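Work and Automation, Unit 4
Handout: the sorting bench at Voicu
Notes by Smaranda Munteanu, for the session of September 23, 2022

Read this before the seminar. It goes with chapter four of the reader, but you can follow it without having finished the chapter.

The case

Voicu takes back unsold and returned household goods from shops and sorts them for resale, donation or recycling. Its site at Bruvton handles up to 3,000 items in a shift. Goods arrive mixed. A crate may hold kitchen things, stationery, toiletries and play food from the same shop, and each item has to be picked up, looked at and put in the right place.

Until last year all of this was done by hand at long benches. The firm then set up two benches with a robot arm on each, running software called Stetito. The remaining benches stayed as they were. Management described the change as a trial, and the staff were told that no jobs would go while it lasted. What happens when it ends was not put in writing, and we will come back to that.

What the work consists of

Before the trial, a sorter's job had four parts: emptying the crate, recognising the item, judging its condition, and placing it. Most job descriptions in warehousing mention only the first and the last. When Safta Roman interviewed the sorters for her study, they spent most of their time talking about the middle two. A cup with a hairline crack looks much like a sound one until it is held up to the light. A tube that has been opened feels different from one that has not.

The arm takes over placing, and part of recognising. The sorter at that bench, now called a bench operator, sets items out on the table, watches, and steps in when the arm stops or chooses wrongly. Condition is still judged by a person, before the item reaches the table.

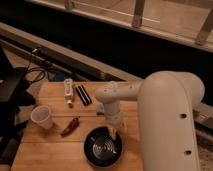
Fig. 1. The arm over a black bowl, with a red chilli pepper, a plastic cup and two markers among the items on the table.

Note how little these items have in common. A plant that handles one product can build a machine around its shape. Mixed goods do not allow this, and it is one reason why sorting stayed manual for so long. Think about which of the items in Fig. 1 you would expect to give a gripper trouble, and compare your answer with the operators' remarks quoted below.

What changed for the staff

Pace. At a manual bench the sorter sets the pace and can vary it during the shift. At an arm bench the operator works to the arm's cycle. Trinidad Abella, who moved from one to the other, told Roman: "I'm less tired in the shoulders and more tired in the head. I'm waiting, but I can't look away."

Skill. Operators had two days of training, mainly on stopping and restarting the arm and on clearing a failed pick. Several said they had learnt more from each other. Abella's view was that thin, light things are worse than heavy ones, and that a cup on its side is "a gamble".

Pay. The operator grade was at first the same as the sorter grade. After talks led by Maricica Lazăr for the staff side, a supplement was agreed for the length of the trial. Lazăr had asked for a new grade – the firm refused, on the ground that the duties were not yet settled.

Contact. Manual benches seat people opposite each other. Arm benches have one operator. This came up in nearly every interview, though there was no question about it.

Records. Stetito logs every pick and every stop. Managers said the log was there to improve the software. Operators assumed it could also be used to judge them, and some admitted to clearing the arm sooner than they needed to so that the stop would look short. Ask yourself what that does to the quality of the log.

Terms to know

Residual task: work left to people after a machine has taken over the rest.
Task bundle: the set of tasks that make up one job.
Deskilling and reskilling: see the reader. Be ready to say which of the two the Voicu case shows, or whether it shows both.

For the seminar

Hae-won Shin will lead the discussion. Bring a paragraph of 200 words on one of these:

Was the firm right to say that the operator's duties were not yet settled?
Who should be allowed to see the pick log, and for what purpose?
Compare Voicu with the Hekov bottling case from Unit 2. Which workforce had more say in the change, and at what stage?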